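Print | E-mail this page

Apr 22, 2021 - Reiko Hamada

Pick bench notebook: fruit handling, what it does to the sorting shift

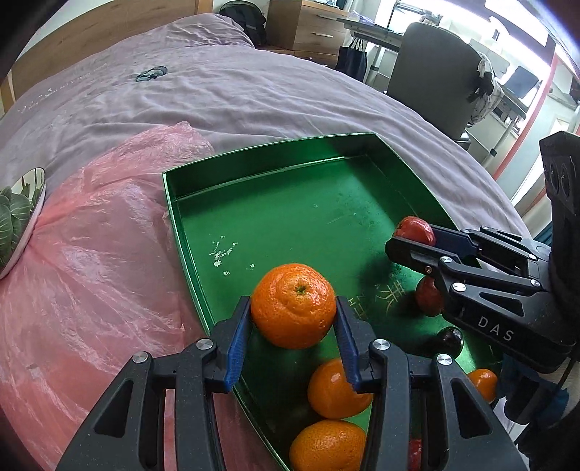
Who loses hours if the Flelar line gets the grippers?

The early sorters, going by the Pandodar plan - 51 hours a week come off their sheet and 7 go back on as "supervision." Éabha Phelan asked what supervision pays. Still no answer, and she first asked in February.

Mandarins are the easy part. Round, firm, decent grip around the middle. I'm less sold on anything soft or with a stem in the way, and the plan treats all fruit as one line item. A sorter turns a piece over and checks the underside without being told to. I don't see that step written down anywhere in the plan.

Batch 349 notes are still in the Szabo folder, not the shared one. Move them.

Éabha thinks the wrist complaints will go down. Maybe. Standing and watching a machine for a full shift has its own complaints, and we have no form for those.

To do: get the real bruise sheet from Stilel, all 1523 rows, not the summary. Ask who signs off when a tray is rejected. Pads to be wiped between trays, put it on the card.

This site uses cookies. Accept | Settings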